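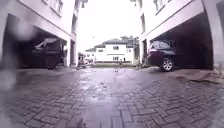
Page last changed: April, 7:40 pm

How to re-sand the joints in a brick driveway

I love this job! Brick paving shifts and grows weeds when the sand washes out from between the bricks, and topping it up is something anyone can do with a broom and a free afternoon. My neighbour Themba Naidoo talked me into trying it on our place in Addale and I've been hooked ever since.

Wait for a run of dry weather. Sand won't fall into a damp joint, it just clumps on top and you'll be sweeping it off again for a week.

Pull the weeds first, roots and all, then scrape out the moss with an old screwdriver. Hose the grit away and let everything dry right through.

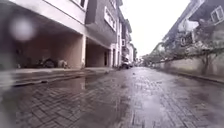
Now tip out a small heap of kiln-dried sand and sweep it across the joints on the diagonal — a soft broom is much better than a stiff one. Our driveway took 200 kg, so get it delivered if you can! Go over it with a plate compactor (put the rubber mat on, please, or you'll chip the edges), then sweep in more sand wherever the level has dropped.

Keep a bucket of leftover sand in the shed, with the lid on tight. You'll want to top up the low spots after the first good downpour.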